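Ilen, the two cuts, and where the missing minutes went 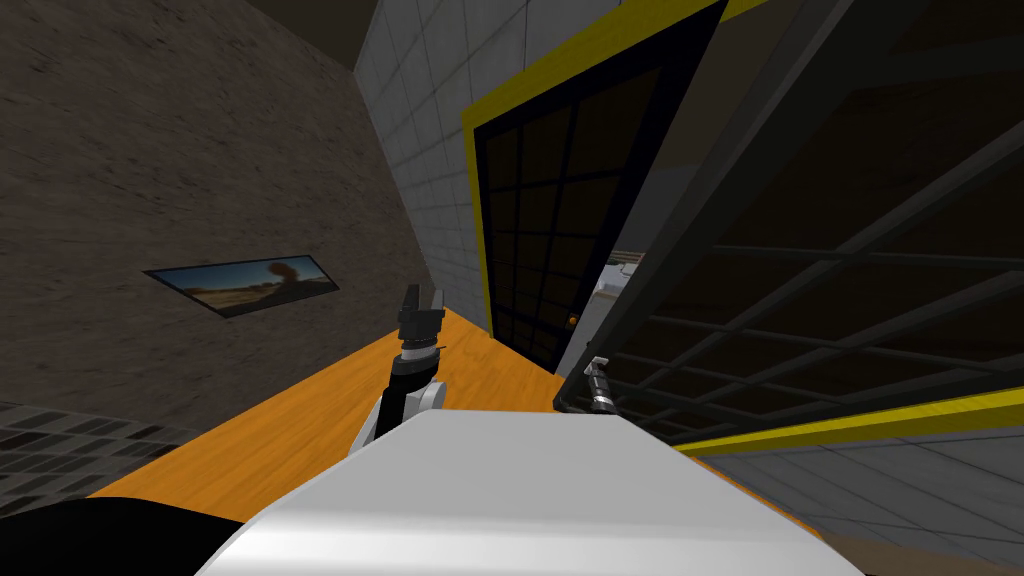
Computer render: two grippers, one of them next to a dark glass panel.

The Vulari release of Ilen finally puts both versions of Sioned Owen's film in one case. Disc 1 has the theatrical cut. Disc 2 has the television cut, which runs 62 minutes and was, for a long time, the only version I had seen. I watched them back to back in February, then again with a notebook and the remote, and these are my notes in more or less usable order. There are plot details throughout.

For those who haven't seen it: a land surveyor named Brannick comes to the town of Smadi to settle a boundary between two farms. The older farmer, Mrs. Keel, has a map. The younger one, her nephew, has a later map. Neither map agrees with the ground. Brannick lodges with the nephew, which Mrs. Keel takes as a declaration, and most of the film is the slow business of measuring the fields while both parties try to influence the result without being seen to.

The television cut is usually described as the theatrical cut with the second surveyor taken out. That is correct as far as it goes. In the longer version a man called Primano arrives near the midpoint, sent by the county to check Brannick's figures, and he stays until the hearing. In the shorter one he doesn't exist. His scenes are gone, his name is gone from the dialogue, and one line at the hearing has been redubbed so that "both surveys" becomes "the survey." The redub is easy to hear. The room tone drops out under it.

What the usual description misses is that the scenes around the hole were also moved. In the theatrical cut the order is: the quarrel at the well, Primano's arrival, the first re-measurement, the supper, the second quarrel. In the television cut it is: supper, quarrel at the well, second quarrel. So the supper, where Mrs. Keel is polite for the only time in the film, comes before she has any reason to be angry. It plays as ordinary manners. In the longer version it comes after she has learned that the county doesn't trust Brannick either, and she serves him first. Same takes, same dialogue, and it is a different scene.

I preferred the television order for years and I still think it is the cleaner piece of storytelling. Two quarrels in a row gives the middle a push that the long cut lacks. The long cut is slower than it needs to be between Primano's arrival and the supper, and there are two walking scenes along the same hedge where one would do.

The subtitles

There are 338 subtitle events on the theatrical cut, according to the booklet. The booklet gives no figure for the television cut, and I am not going to sit and tally them. The translation is the same in both wherever the scenes overlap, with one exception. When Brannick first reads out the bearing at the north corner, the theatrical subtitles have "off by a hand" and the television subtitles have "off by a foot." A hand is right. It matters, as the whole dispute is over a strip of land too narrow to plow, and the joke in the hearing scene depends on it. If you watch the short cut first, as I did, you will spend the film thinking the nephew has a better case than he does.

Timing is generally good. Titles come up on the first word and leave promptly. At the hearing a few stay up across a cut, which is mildly distracting when the cut is to Mrs. Keel's face and the line belongs to the clerk. I'd have put up with a faster read there.

Songs are untranslated in both versions. The one the nephew hums in the barn has words that relate to the plot, if the essay in the booklet is to be trusted. A title would have helped.

Picture and sound

Both cuts come from the same scan, or at least the grain matches. The night exteriors have more detail than I remember from the broadcast. You can read Brannick's face in the lamp scene, and he is less surprised than I had always assumed. Blacks are a little raised in the barn. I lowered brightness by a notch and left it there.

Reel changes on the theatrical cut are clean except for the one before the hearing, where there is a jump in color between the exterior and the steps of the courthouse. The television cut doesn't use the exterior, so it avoids the problem.

Sound is mono on both. Dialogue is forward and the wind is well behind it. The television cut is mastered louder. If you switch between discs to compare scenes, turn it down first.

The ending

Both versions end on the stake being driven in. In the theatrical cut the shot runs 10 seconds past the last blow of the mallet, with Mrs. Keel standing on the wrong side of the line. In the television cut it goes to the titles on the blow itself. I had never thought of the ending as ambiguous, and in the short version it isn't: the stake is in, the matter is closed. With the extra seconds she looks down, sees where she is standing, and does not move. Owen holds the shot with no music.

On balance I think the extra footage earns its place for that shot alone, and also for Primano, who is the best-written part in the film. He is a careful man who knows he was sent to find a mistake, and who finds one so small that reporting it will do more harm than leaving it. His scene with Brannick over the field book, where each waits for the other to say the number aloud, is as good as anything in the film. It's hard to see why it was the first thing to go, other than that it lifts out in one piece.

Extras

Disc 1 has a trailer and a stills gallery that can't be advanced manually. Disc 2 has a commentary by Owen on the television cut only. She is brief and mostly talks about lenses and weather. She says she had no part in the reordering and saw it when it aired. She also says she has come around to having the supper first, and then doesn't explain, and the track is silent until the well.

The booklet essay is decent on the history of the maps and has the running order of both versions on facing pages - this saved me a good deal of work. The staples are tight and the center pages don't open flat.

Player note: on my machine the resume function doesn't work with disc 2. It goes back to the menu each time. Chapter stops are at the scene breaks, and chapter six starts just after the first line of the second quarrel, so go back a few seconds if you want all of it.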